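Progress report to the program manager, Distness Hospitality Pilot
Review of the Dredar room-tidying kit
Prepared by Jytte Vídalín, with notes from Kevin Chávez and Odair Cordeiro
8th July

Where we are

We have finished the second stage of the review and I'm very happy to say it went better than the plan asked for. In February we told you we wanted to find out if a small hotel could buy the Dredar kit, teach it the way its own staff set up a guest room, and get useful work out of it without hiring an engineer. We can't answer all of that yet, but the teaching side is now in good shape and I'd like to walk you through it.

As a reminder, the kit comes in two parts. One is the wearable recorder, a head-mounted camera with a battery pack and a tablet app, which a person wears while doing the job. The other is the arm on its wheeled base, which learns from those recordings. Dredar also sells a training service: you send in your sessions, their people label them, and you get back a set of skills to load onto the arm. We took the service for this stage and left the self-labeling option for later.

What we did

Reinaldo Brito at the Guimarães guest house gave us the use of 14 rooms over the whole period, which was far more than we'd hoped for (thank you, Reinaldo!). Kevin and Odair did nearly all the recording between them. They kept 35 sessions after throwing out the ones where the battery gave up or the tablet lost its connection. Each session covers one small area of a room: the bedside table, the desk, the luggage bench or the bathroom shelf.

We wrote a short guide before starting, and changed it twice. The first version told the wearer to work slowly and show each object to the camera. That gave us very clear recordings of people moving in a way no housekeeper ever would. The version we ended up with says to work at your normal pace, keep your head down over the job, and use both hands if you'd normally use both hands. Chrysanthi Antoniadis, who looks after the labeling at Dredar, told us the new sessions were much easier for her team to split into steps, and they came back sooner too.

The bedside table is the area we've put the most time into. It's small, it's crowded, and the things on it are awkward in different ways. A phone has a cord that hangs where it likes. A kettle has a handle that should face the guest. A remote is light and slides when you bump it. Cloth is hardest of all, as it never has the same shape twice, and we made sure there was some in the mix.
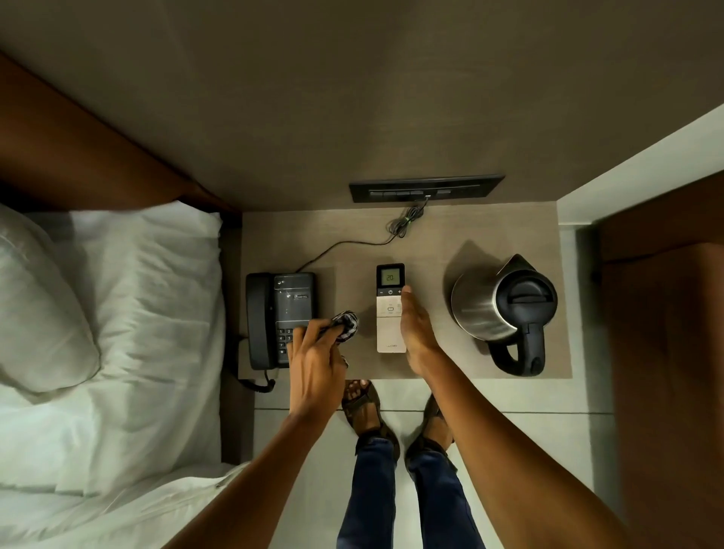 What we found

The recorder

Both wearers liked it. Kevin has a bad neck and was ready to complain, and he ended up wearing it for longer stretches than Odair did. The downward view is wide enough to take in the whole of a bedside table along with both forearms, so we hardly ever had to repeat a session for missing hands. Setup takes 2 minutes once you've done it a few times. The strap buckle is stiff and the app hides the "end session" button under a menu, and we've passed both points along.

The labeling service

This was the nicest surprise of the stage. The labels came back clean, with each step named in plain words that Reinaldo's own staff could read and correct. He sat down with the list one afternoon and found a few places where we'd been doing things differently from the house rules, mostly to do with which way the remote should point. We fixed those in the later sessions. We did have some trouble with moments when a hand covers part of an object. The phone keypad is a good example: with fingers over some of the keys, the first round of labels sometimes marked the phone as being used when the person was only reaching across it. Chrysanthi's team added a "hand passing over" label, and the later batches are much better.

The arm

We only had the arm for the last part of the stage, so please read this as early news. It tried 13 of the learned steps on a practice table in our workroom. Straightening a remote and turning a kettle by its handle were both good, and watching the kettle one for the first time was a real thrill. Cloth is still weak. The arm picks it up but sets it down in a heap, and we wouldn't put that in front of a guest.

Spending

We're within budget on everything except transport, which ran over when we had to make extra trips to Guimarães for spare batteries. The money set aside for self-labeling has not been touched and we'd like to carry it forward.

Next stage

- Move the arm from the practice table into a real guest room, with Odair present the whole time.
- Record more cloth, including folded towels and pillowcases.
- Try the self-labeling option on a small batch and compare it with the paid service.
- Ask Reinaldo's morning staff to wear the recorder themselves, if they're willing. Two have already asked for a turn.

One decision is needed from you. Dredar will let us keep the arm for the next stage at the current rental rate if we confirm before the present term ends. I would very much like to say yes.

Jytte Vídalín

Related items

Distness Hospitality Pilot: first-stage report
Recording guide for wearers, third version
Dredar kit: unpacking and setup notes
Ostumon floor cleaner: short review
Guest house agreement, Guimarães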